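Zavetti Gift Tray, Black with White Interior

I started selling these because I was tired of gift boxes that swallow everything you put in them. You know the kind, where three little presents slide into a corner and the whole thing looks half empty. The Zavetti is a plain rectangular tray, black on the outside and white on the inside, and it's shallow enough that small things look like plenty. I've packed more of these than I'd like to admit!

The white inside is my favorite part. Crochet looks great against it, and so does brown kraft paper, and you don't need shredded tissue (I still find bits of that stuff in my socks). I lay a printed card flat on the bottom first, then the packets, then the soft things last, pushed in wherever there's a gap.

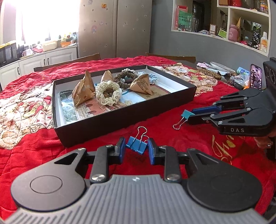
Black tray with kraft-paper pyramid packets, crocheted scrunchies and a little cream crocheted flower, on my red quilted bedspread.

The pyramid packets are the Frade ones and they come flat. Fold on the creases, fill, pinch the top. They hold a small handful of candy or loose tea, and I wouldn't try to get more in there than that, the sides start to bulge. You can write on them with any pen. The tray doesn't come with packets, but you can add them on the order form.

Scrunchies and flowers are made to order and I do them myself, in the evenings, so please give me a bit of time. Cream, dark brown and light blue are the colors I always have yarn for. If you want something else, ask! I had a lot of requests for green in September and I'm still working out which one I like.

What you can order:

Zavetti tray, single
Zavetti tray, pack of 5
Frade pyramid packets, pack of 50
Frade pyramid packets, pack of 200
Crocheted scrunchie, one color
Crocheted flower, small

Item number for the single tray is 296, if you're ordering by email.

Trays ship from Tondside in a flat mailer with a cardboard sleeve. Wipe them with a dry cloth only, please, a wet one leaves marks on the black. If yours shows up with a dented corner, send me a photo and I'll put another one in the mail.

Page updated October 17, 2023. The pack of 5 is back in stock.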